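Research > Manipulation Group > Papers > Comparing hand-held grippers

This site uses cookies to remember your settings. Accept all | Manage choices

4. Gripper comparison

4.1 Devices and finger pads

Two hand-held grippers were compared. The first, called Cevari in the rest of this paper, has ribbed rubber fingers that meet at an angle. The second, Vadora, has flat parallel fingers with a smooth silicone facing. Both carry a camera on the body that looks out past the fingers, and both log the finger opening alongside the video. The trigger springs were matched before the trials so that an operator felt much the same resistance on either device. Apart from the fingers, the main difference is the position of the camera, which sits lower on the Cevari and therefore takes in more of the ceiling when the tool is tipped back.

4.2 Procedure

Each operator recorded 200 grasps with each gripper. The parts were softwood blocks and offcuts, foam strips and short lengths of plastic pipe, handed over in a shuffled order. Operators were told to take hold of the part, lift it clear of the surface, turn the wrist once and put the part down inside a taped square. A grasp was scored as a slip if the part moved visibly between the fingers after lifting. Scoring was done from the video by Lavanya Gowda and Satish Fernandes, neither of whom had recorded any of the grasps. Where they disagreed, the clip was watched again by both and a joint score entered. Figure 3 shows the Cevari holding a piece of wood, as recorded by its own camera.

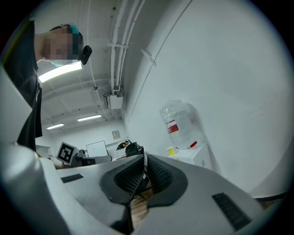

Figure 3. View from the Cevari hand-held gripper. The ribbed fingers are closed on a piece of light brown wood, with the operator leaning over the tool.

Operators were allowed to practise until they felt ready. Most took a few minutes with the Vadora and rather longer with the Cevari, where the angle of the fingers makes it harder to judge when a thin part is fully in. Practice grasps were not scored. Clips in which the fingers were hidden for most of the lift were thrown out and the grasp was repeated at the end of the session.

4.3 Slips

The Cevari slipped less often on wood. The ribs bit into the grain and the block stayed put through the wrist turn, even when it had been picked up well off centre. On foam the order was reversed: the ribs left the strip free to fold between them, and it crept downwards during the lift. For pipe we found no difference that we would wish to defend with samples of this size.

Wear was a larger problem than expected. After 600 closures the silicone on the Vadora had begun to lift at one corner, and slips on wood rose from that point on. We replaced the facing and repeated the last 100 grasps. The results given here use the repeated set. The rubber on the Cevari showed no lifting over the same period, although dust gathered in the grooves and had to be brushed out between sessions.

4.4 Tracking

Pose was recovered from the on-board video using the Kartha tracker with its default settings. Tracking was lost more often with the Cevari. Nearly all of the losses came when the tool was tilted upwards and plain wall or ceiling filled much of the view. A wider search window shortened the gaps but did not remove them, and it slowed processing enough that we went back to the defaults. Ajith Warrier's suggestion of limiting the tilt during the wrist turn was tried in the final session only and is not included in the comparison.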